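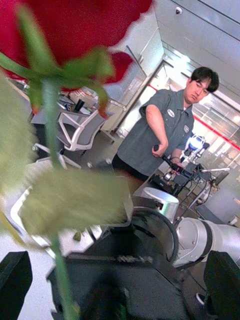
Do the leaves get opened before the stem is bent, or after? came a question under the previous version of this guide, along with a complaint that step three seemed to assume you'd already done step five. Fair enough! I've put the steps in a different order this time, and the answer is leaves first, bend second.

Section 4. Opening and shaping your Temba rose

You should have your stem out of its sleeve by now, and the Porthorpe vase rinsed and dry from Section 3. If you bought the stem without the vase, you can still follow along. Any narrow-necked vase will do, as long as it's heavy enough at the bottom not to tip (a big red bloom is more top-heavy than you'd think).

What you need
A light-colored table, wiped down
A shallow tray for clips and trimmings
Wire cutters, only if you plan to shorten the stem
A soft, dry brush

Steps

1. Lay the stem flat on the table and slide off the paper collar below the bloom. Go toward the cut end, never up over the petals.

2. Open the leaves. They get pressed flat in the sleeve and tend to cling to the stem. Hold the stem right at the joint with one hand and ease each leaf outward with the other. I like one leaf fairly level and the next one lower and hanging a bit, but go with whatever looks like a rose to you.

Caution: don't pull a leaf by its tip. The serrated edge frays, and once it starts fraying there isn't much to be done about it.

3. Spread the sepals. These are the thin, pointed green strips right under the bloom. Push a couple of them down and away so they curve, and leave the others reaching out to the sides. It takes no time at all and it's the part I used to skip, and my roses always looked like they were wearing a collar.

4. Loosen the petals. Start at the outside and work in, rolling each outer petal back over your finger. Stop well before the middle! The heart of the bloom is glued tight and is meant to stay closed.

5. Now bend the stem. Put both thumbs on the lower half and make one long, gentle curve. Turn it as you go so the bloom ends up looking at you and away from the ceiling.

Note: small bends close together give you a kink, and a kink never quite comes out. If you've made one, turn that side to the back or slide it down inside the neck of the vase.

6. Check the height. The full stem is almost 19 inches long, and in the Porthorpe vase I don't cut it. In something shorter, mark the spot with tape, stand the stem next to the vase, walk across the room and look again. Then cut. I've trimmed too much more times than I'd like to put in writing.

Caution: there is wire inside the stem. Kitchen scissors will come off worse. Point the cut end down into the tray so the snipped piece doesn't fly off across the room, and keep it away from kids and pets.

7. Set the stem in the vase and let it lean on the rim. Fix whatever leaf got knocked on the way in (one always does).

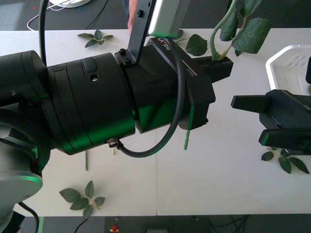
Fig. 2. Curved green stem with serrated leaves, white ribbed tray to one side.

If the leaves won't stay put

Hold the leaf where it meets the stem and bend it a little past where you want it. It springs back some, and that's normal. If a leaf comes off its peg altogether, push it straight back on without glue. Glue makes the joint stiff, and then you can't fold the leaf in when you pack the stem away.

Adding greenery

The Clornar leaf sprays fit the same vase. Put those in first and thread the rose through them last, so the petals don't get dragged past every leaf. I'd stop at 2 sprays in the Porthorpe — the neck is snug, and forcing in another one scrapes the coating off the stems.

Cleaning

Brush from the center of the bloom outward. The leaves can take a barely damp cloth, but the petals can't, so keep water and spray polish off them. A sunny windowsill will fade the red sooner or later. Mine lives on the hall shelf from November on, when the real garden has given up, and it goes back in its sleeve in spring.

Spare leaves and pegs are listed in the Cirenberg parts sheet at the back of the booklet. Check the size printed on your sleeve before you order; the small pegs look the same as the large ones in the drawing and they don't fit.

Section last revised March 26, 2021.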